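Notebook, table setting bench
September, started 9:40

Today I continued with the small table. Zawadi Khaemba needs the setting order written down before she can make the instruction card for the Hastotier shelf, so I try to put here everything I know until now, also the parts which did not go well.

The cloth first. We changed from the plain gray one to the teal one, and I think it is better for the eyes. The plain one showed every crumb. The teal one has the band with triangles and diamonds coming from the back edge, and this band is useful as a guide when I want to put something in the center. My problem is that the cloth moves when I pull a heavy dish over it. I lifted the dishes each time after I noticed this, and the cloth stayed more straight.

Plates: I keep them in one stack on the left, the duck with the yellow cap on top. Nafula Bakilana asked if we should spread them. I tried it yesterday and there was no place left for the bowl, so the stack stays. Please put them down slowly, the sound is quite loud in this room. 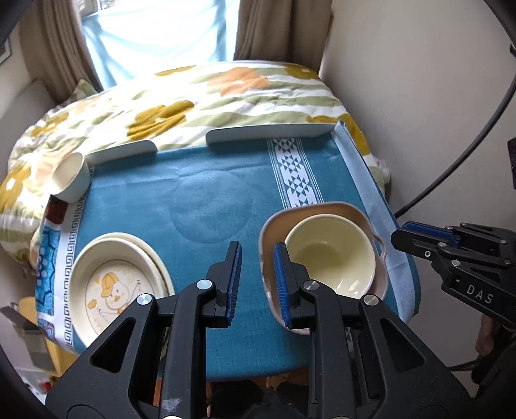
The cream bowl goes inside the beige dish with the small loop handle, and the handle should look to the right. I tried also the handle to the left, but then it comes too near to the plates and I touched them two times with my sleeve. With the handle to the right I can take the dish and the bowl together. If only the bowl is needed, hold the dish with the other hand, because the bowl likes to stick a little.

The white cup is still the difficult one. It is light and it falls on its side very easily. I started to place it at the back left corner, where the raised edge of the table can stop it from rolling. This is not a real solution. Zawadi suggested a heavier cup from the Ondieki box (number 16 on the list), but I did not find the box. Nafula thinks it went to Stornley with the other kitchen things in the summer.

11:15 — Looked again for the box, also behind the door. Found only the old napkins and one lid which fits nothing. I wrote 1107 on the lid with pencil, the same as the shelf, so it will not be lost again.

Order for clearing, as we do it now: cup, then bowl with dish, then plates. I wanted to have plates first, but the stack is heavy and I prefer to carry it when the rest is already gone.

To do:
Ask Stornley about the Ondieki box.
Wash the gray cloth and fold it — Zawadi wants it back.
Try a thin rubber mat under the teal cloth. Haditari has one in the catalog, item 2593, I did not check the size yet.
Nafula to read the order above and tell me if something is not clear.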